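Progress report to Kuusisto, second period
Prepared by Guoqing Long
July 11, 2022

Hand-held gripper unit, Clemis household task set

The short version is that the gripper is working again, and I would not yet call it fixed.

We lost 7 working days to the left finger. It had developed play at the screw, and the gap between the fingers drifted during a session. Cludeo, who supplied the unit, told us to tighten it and carry on. We did that twice and it came loose both times. Dexter Salazar then stripped the finger down, cleaned the thread, put in a new screw with thread lock and marked the head so we can see if it turns. It has held for four sessions. Cludeo's manual says the finger needs no attention between yearly services, and I no longer put much weight on that.

The rails were also dry. Dexter wiped them out, found lint packed at the lower end, and put on a light grease. I'm not convinced grease is the right choice for a tool that spends its day in fleece and bedding, and we will try a dry lubricant next.

Recordings stand at 1003 for the period. Of these, 141 were made while the finger was loose. The Staltitz software passed every one of them as good. I have asked for them to be held back until we have compared the finger spacing by hand - a pass mark from a program that missed a wobbling finger doesn't tell me much.

Calibration is now done at the start of each session and again at the end. It slows us down and the operators don't like it. I would keep it until October at least, then look at the numbers.

Spending is on plan except for spare fingers, which Cludeo will only sell in pairs. We are asking to move a small sum from travel to cover one pair. The bedroom work on jackets and other soft items carries on with the repaired unit in the meantime, and Dexter checks the screw mark before every start. 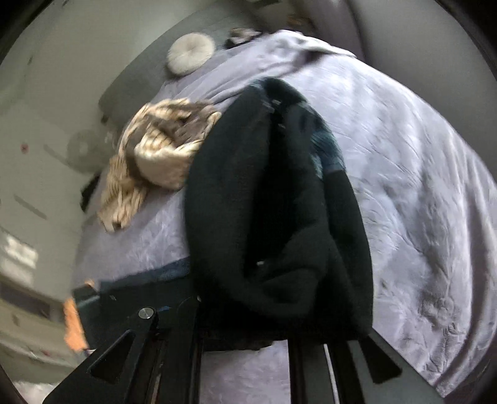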